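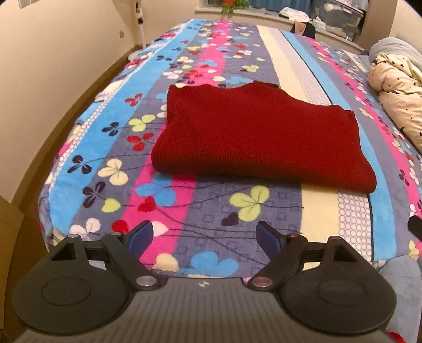
Chapter 4
Care of the Hand-Held Gripper

4.1 Why a whole chapter for a small tool

In the first three chapters we spoke about the robot cell as it stands in the workshop: the arm, the table, the cabinet and the fence. In this chapter we leave the workshop. The Codeck hand-held gripper has the same fingers as the gripper on the arm, but a person carries it, and the camera on it records what the fingers meet. It goes into bedrooms, kitchens and laundry rooms, and it comes back with the dust of all these places.

The students in our course at Istton usually learn the arm with great respect and treat the hand-held tool like a kitchen utensil. They put it in a bag without its box and pick it up by one finger. After a few weeks the two fingers do not close in the same way any more, and the recordings made in this time are difficult to use. The damage is small and can be repaired in an hour. The lost recordings cannot be repaired at all.

The examples in this chapter come mostly from work with clothing and bedding. A knit sweater, folded and laid on a fleece blanket, is a good test for the state of the tool. Knitwear is thick at the fold, it gives way when it is pressed, and a loop of yarn can catch on any part that stands out. If a pin has worked itself loose, the sweater will often find it before the technician does.

4.2 The parts you must know

The gripper has a body and two finger assemblies. The left assembly is the mirror image of the right one, so a spare part for one side must never be forced into the other. In each assembly you find a triangular black linkage, a flat arm that leans inward, and a dark blue pad at the tip. The linkages turn on metal pins. The lower pins have wide shiny caps and are easy to check with the eye. The upper pins are small, and beginners forget them.

At the base of each assembly is a round black disc. Please do not use the discs as handles. Dralau, who makes the replacement pads and pins for our tools, sends them in sets for a complete gripper, and we advise to change both sides together, also when only one side looks worn. A new pad against an old pad does not hold thin cloth evenly.

4.3 Setting up before a session

Begin with the fingers open. Look through the gap between the pads against a plain surface, such as a wall or a sheet of paper. A patterned blanket is not suitable for this step – the eye follows the pattern and not the edge of the pad. The two pads should stand at the same angle to the middle line.

Close the fingers slowly until the pads touch. They should touch over their full face. If they meet first at the tips, the pins are probably worn. If they meet first at the back, a pad is probably not seated, and it must be taken off and pressed on again.

Then open and close the tool 17 times without any object and listen. A dry pin makes a short, high sound, always at the same point of the movement. Clean it before you use the tool and not after, because fine fiber will stick to any oil that comes out later.

Last, wipe the camera window with a clean cloth and make a short test recording. Both pads must be visible in it during the full movement.

4.4 Looking after the tool between sessions

Fleece and wool leave fiber behind the fingers, near the horizontal bar, where a cloth does not reach. Use a soft brush, and hold the tool with the fingers pointing down, so that the fiber falls out and not into the body. Do not blow with compressed air. It pushes the fiber deeper.

The pads are washed with water and a little mild soap, then left to dry for 90 minutes away from the sun. Alcohol makes the surface hard.

Every tool has its own card. In our laboratory the pads are changed after about 840 grips on cloth, and earlier if the session included zippers or metal buttons. Write down the date, the side that made trouble, and what you did. A card that says only "cleaned" is of little help to the next person.

The following section explains how to remove a finger assembly and how to replace the upper pins. Before you read on, take a tool from the shelf and find each part named in 4.2 with your own hand.

Reader comments

We followed 4.3 with our older tool and the pads met at the tips, exactly as written. New pins solved it. Could you add the pin sizes to the chapter?

I teach from this text and I think the order should be changed. My group always wants to clean first and check the pads after. Otherwise very clear.

Is the soap also safe for the gray pads from the earlier set? We have 59 of them left since August and do not like to throw them away.

Contact: Lozano Technical Books, Istton | © Lozano | Page updated 5 February 2024 | Back to top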